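How a Robotics Club Teaches a Robot to Set Down a Cabbage

Picking up a cabbage is easy for you. You see it, you reach out, and your fingers close around it. You don't stop to plan any of that. A robot has to be taught every bit of it, and that is the job the Tomoana Robotics Club took on this year.

The club meets on Tuesday after school. Its members are in grades five through eight, and their coach is Aroha Lockyer. Their project is called Bratard. The goal sounds small: pick up a head of cabbage and put it on a plate.

Why a cabbage?

The club wanted something that isn't a perfect ball or box. A cabbage is round in some places and bumpy in others, and its leaves fold over each other. The robot's fingers have to fit around that shape. If they squeeze too little, the cabbage slips. If they squeeze too much, the leaves get crushed.

The robot has 2 arms, and each arm ends in a hand with fingers that bend at the joints, much like yours. For this job one hand does the holding. The other stays open and out of the way.
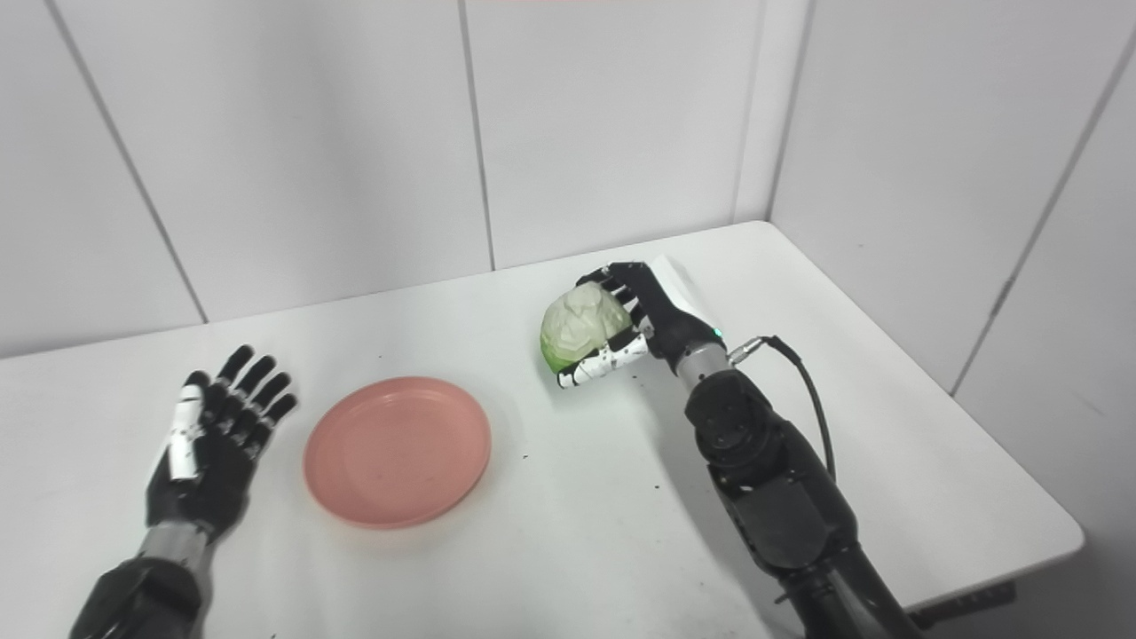
How does a robot learn?

The club doesn't write a rule for every finger. Instead, a student guides the robot through the job while a computer saves how the arms and hands move. One full try is called a demonstration. A program named Koneo then studies the demonstrations and looks for what the good ones have in common.

It takes a lot of them. The club is hoping for 1,000 and had 355 by June. On a good afternoon the students record up to 10 before someone needs a snack break.

They also change things between tries. The plate moves a little, or the cabbage gets turned. If everything stayed in the same spot, the robot might learn only that one spot - and then miss when the plate is somewhere else.

Starting position

The students also practice a pose they call "ready." Both hands are up and open, with a clear space between them. The cabbage lies on one side of the table and the plate on the other. 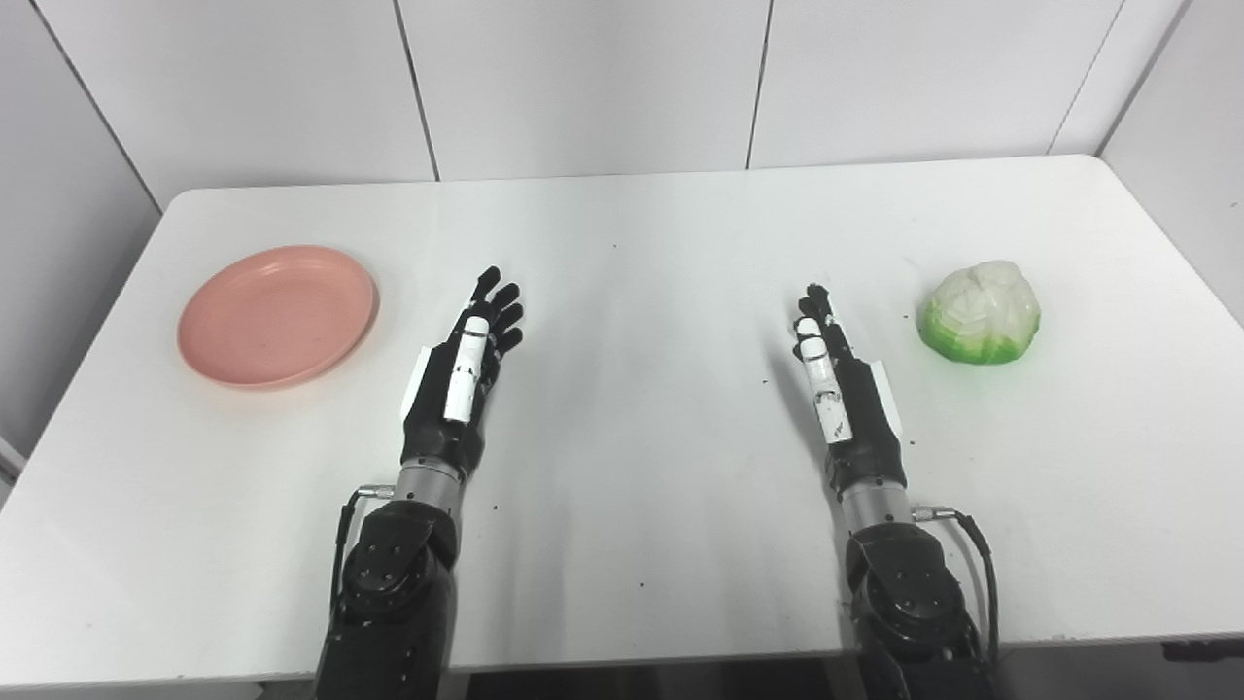 Having a ready pose makes the demonstrations easier to compare. It also gives the students time to check that the cables can move freely and that people's hands are away from the table. Only then does someone call "go."

What goes wrong?

Plenty. Early on, the robot closed its fingers before it reached the cabbage and carried nothing to the plate. Another time it let go too high, and the cabbage bounced and rolled. The students keep the bad tries in a separate folder and write a short note with each one, such as "closed too soon."

Words to know

Demonstration - one full try that the robot can learn from.
Grip - the way a hand holds something.
Joint - a place where two parts meet and can bend.

Next, the club will teach the robot to use its other hand. Lockyer thinks that will mean a new set of demonstrations.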